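Home | Forums | Storage & Backup | Windows Help | Ask | Log in

Print this page | E-mail this to a friend

External drive shows up but asks to be formatted every time

Posted in Storage & Backup by clutbridge_kay

Hi all, hoping somebody can help me fast. I have a 3 year old external USB drive, used only for photos and scanned papers. Plugged it into my laptop last night and Windows says "You need to format the disk in drive F: before you can use it." I hit Cancel. Same thing every time since. It shows in Disk Management with the right size but no name, and under file system it's blank.

Tried another USB port. Tried my husband's laptop. Same message. No clicking noise, light comes on like normal. I did pull it out without ejecting it a few times in January, I know, I know.

There's 90 GB of stuff on there and only part of it is backed up. Do I run chkdsk? Do I format and then recover? I've read both and they can't both be right.

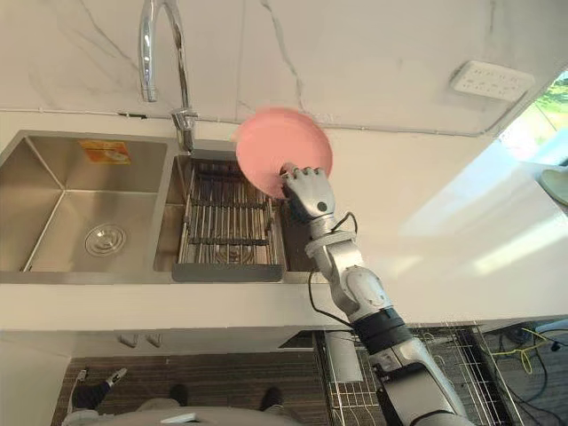 Page last changed: February 2025

Thanks in advance. Windows 11 if that matters. I'm OK with typing commands if someone tells me exactly what to type.

hullatley_pc

Don't format it. Don't run chkdsk yet either. Chkdsk writes to the drive, and if the file table is damaged it can turn your folders into a pile of files with names like FILE0001.CHK. Sometimes it fixes everything in two minutes. Sometimes it makes a mess you can't undo. So copy first.

What I'd do:

Get a second drive, bigger than the whole bad one. Not just bigger than the 90 GB, the whole drive. You're going to make an image, meaning every sector, empty ones too.

Make the image with a tool that can skip bad spots and come back to them later. ddrescue on a Linux USB stick is free and does this well. Watch your drive letters/device names, if you get source and target backwards you've erased your photos. Check twice. Unplug anything you dont need.

Put the original away in a drawer. Work from a copy of the image from then on.

Run a recovery program against the image. TestDisk first, it can often find the lost partition and list your files with the folder names still on them. If that shows nothing try PhotoRec. You'll get the pictures but with junk file names, and you'll be sorting for a while.

Save whatever you recover to a different disk. Never back onto the same one.

Also change the cable before any of this. A bad cable can do odd things and they're cheap. I had one drive here do exactly what yours does and a new cable cleared it. Took me an evening to think of it.

If it starts clicking, or the copy crawls along at almost nothing, stop and unplug it. That's a hardware problem and software will only wear it out more. At that point it's a recovery shop or nothing.

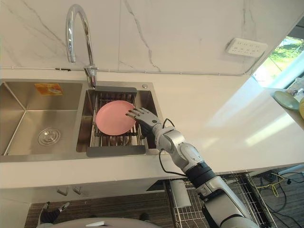

Once you have the files back you can do a full format on the old drive and look at its SMART numbers. Reallocated sectors at 0 and pending at 0, fine, use it for stuff you don't care about. Anything climbing, throw it out. And use the eject icon please.

bokis57

just run chkdsk F: /f from an admin prompt, worked for me on two drives. if it says RAW then it won't run anyway so nothing lost. after that any of the free recovery programs will do, they are all the same inside

pruitt_north

Agree with the first reply, not so much the second. It's true that chkdsk refuses when the volume reads as RAW, but if the drive flickers back to NTFS for a minute it'll start, and then you're stuck with whatever it decides. And they are not all the same. A lot of the "free" ones scan for 5 hours, show you every file, then want money to save them. Read the small print before you start the scan.

One thing to add. Open Disk Management again and see if it says RAW or Unallocated. RAW = the partition is there and Windows can't read what's inside. Unallocated = the partition entry itself is gone, and TestDisk is very good at that one. Either way cancel the format box, and if it asks you to "initialize" the disk say no to that too.

Related in Storage & Backup

USB stick shows 0 bytes after update
Can I recover files after a quick format?
Drive letter keeps changing on restart
Bokiswood backup tool stuck on "preparing"
How big should a backup drive be?

Print this page | E-mail this to a friend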